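The arm at Dilstead has been on its bench since April, and in that time it has been stopped for attention more often than the brochure would lead you to expect. I went to see it because Joretti, who supplied it, had told me it was "practically maintenance free", and I have been writing about machinery long enough to want to meet the person who does the practical part.

That person is Maureen Parsons. She has looked after presses, packing lines and one very bad conveyor, and she came to the arm late and without much enthusiasm. Its job is to pick small moulded clips off a flat table and put them in a tray. There is a gripper on the end with two fingers, a small camera fixed at the wrist so the software can find the parts, and a controller which she treats with about as much affection as a parking meter.

"They said it would look after itself," she told me. "I asked what happens when a screw comes loose. The man said it wouldn't. I asked him again and he gave me a torque figure, so I knew somebody had thought about it."

The somebody turned out to be Akash Pandey, who did the installation for Joretti and still comes back when he is asked. He was there on the day of my visit, and he was more candid than I had expected. I put it to him that a machine sold as needing no care ought not to need him either.

"The joints in the arm, you can more or less leave," he said. "I'd stand by that. The gripper is different. It's a mechanism with links and pivots, it opens and shuts all day, and people bump it into things. Anything like that needs looking at."

So why doesn't the sales sheet say so?

"I don't write the sales sheet."

Parsons keeps a notebook for the cell, a proper paper one, on the grounds that the fault log in the controller records only the faults the controller has noticed. She let me read it. The entries are short. "Finger pad turned. Reseated." "Missed picks after lunch, wiped lens, no change." "Missed picks again. Camera bracket." The last of these has a line under it, and another line under that.

The bracket was the trouble that cost them most. The camera has to stay exactly where it was when the system was calibrated. If it shifts by a hair, the software carries on believing its own sums and sends the fingers to a place slightly to one side of the clip. There is no alarm for this. The arm goes down, closes on nothing much and comes back up looking, as Parsons put it, "very pleased with itself".

"I had Dennis telling me it was the parts," she said. "Then the light was wrong, then the table was wrong. We had a week on the table."

Dennis is Dennis Wainwright, who runs the shift and had to explain the missing trays to the people waiting for them. He did not dispute the account. The table came under suspicion because its old top had a shine on it, and Joretti's support desk had suggested that reflections might be confusing the camera. They fitted a matt grey one. Did it help?

"It's easier to keep clean," Wainwright said. "And you can see a bit of dust on it, so it gets wiped. Did it fix the picking? No, it didn't. It was the bracket. But I wouldn't go back to the other top."

I asked Pandey whether his firm had charged for the new one. He said he would have to check. Parsons said they had.

Once the bracket had been found out, the two of them agreed a routine, and they went through it while I stood behind the guard rail and got in the way. Everything is taken off the table first. Pandey sends the arm to a parked position above it with the fingers apart, and the power to the motors is locked off before anybody puts a hand near. Parsons insists on doing the lock herself and keeps the key in her pocket. Pandey had offered to show me the job with the arm merely paused, and she said no before I could.

"Paused is a promise," she said. "I don't put my hand in a promise." 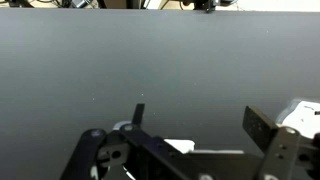
The fingers get the first look. Parsons pushes each one sideways with her thumb, gently, and feels for play where it meets the linkage. She doesn't use a gauge for this and Pandey would like her to. They had a short argument about it in front of me, which I suspect was not the first. His case is that a thumb can't be written down. Hers is that the gauge he sent reads the same on a good finger and a bad one, because the wear she worries about is in the pivots and only shows up when you load them from the side.

"He's right that it isn't repeatable," she said. "Give the thumb to someone else and you'd get a different answer. But I've caught two with it."

Next come the screws. She uses a torque driver set to the figure Pandey finally wrote down for her, and puts a dab of paint marker across any head she has touched so that she can tell later whether it has moved. The marks wear off faster than either of them would like. Then the camera bracket, which is checked and never simply tightened. If a screw there has moved at all, the calibration is done again from the beginning, however late in the shift it is.

Calibration was the part I had been most curious about, having heard it described by three different suppliers as "one click". There is certainly a click. It comes after Pandey has laid a printed target on the table, made sure it is flat, entered its size, and told the arm to look at it from a series of positions. The arm leans over the sheet this way and that. At the end a number appears on the screen, and if the number is small enough everyone goes back to work.

"And if it isn't?" I asked.

"You do it again," said Pandey.

"You find out what he's forgotten," said Parsons.

On this occasion the number was too big. The target had a curl at one corner. They taped it down and ran the whole thing a second time, and it passed. I timed none of this, but I drank a full mug of tea during it and was not hurried.

My own doubts about the cell are less to do with the hardware than with who is expected to know all this. The handover pack from Joretti is 267 pages long. I looked through it for the camera bracket and found it in an exploded drawing near the back, with a part number and no mention of what happens if it shifts. The check that Parsons does every Monday is in her notebook, in her handwriting, and nowhere else. When she was off for a fortnight in the summer it wasn't done.

Wainwright was frank about that. "We'd got used to it working. You do. Nobody looked at it, and it started dropping them, and I rang Joretti when I should have rung Maureen."

Senyo Eshun is supposed to be the answer. He is learning the job from her, one shift a week, and he sat in on most of the morning with a notebook of his own. He is younger than the others and likes the machine a good deal more than they do. I asked whether he thought it was reliable.

"It's reliable if you know what it's like," he said. "It did 100 trays last week without a stop. The week before, it was stopping all the time, and that was a cable rubbing."

Cables are his particular interest. He thinks the run along the wrist is badly thought out, with too little slack where it turns, and he has asked Pandey for a different clip there. Pandey agreed with him about the slack. He has passed it on to the design office, along with a photograph, and has had no reply. In the meantime Eshun has used a strip of soft wrap, which comes off for inspection and goes back on. It isn't in the handover pack either.

There is talk of a second cell. Stundora has quoted for one with a gripper that senses its own wear and orders its own spares, and Wainwright has been to see a demonstration. He came back impressed. Parsons read the quotation and wrote three questions on the back of it: who resets the sensor, what does it do when the sensor is the thing that's broken, and can she buy the finger pads from anyone else. She hasn't had the answers yet.

I asked her whether, given the choice, she would send the present arm back. I had rather assumed she would.

"No," she said. "It's a decent arm. Picking clips by hand was a horrible job and people's wrists suffered for it. I just want it sold to me as what it is. If they'd said, you'll need half a morning a week and somebody who cares, we'd still have bought it. And I'd have had the half a morning."

She doesn't have it at present. The Monday check is squeezed in before the shift begins, and on the rota it appears as cleaning. Wainwright says he is going to change that. Eshun has typed up the first two pages of the notebook, and she has sent them back to him with corrections, most of them to do with the lock and who holds the key.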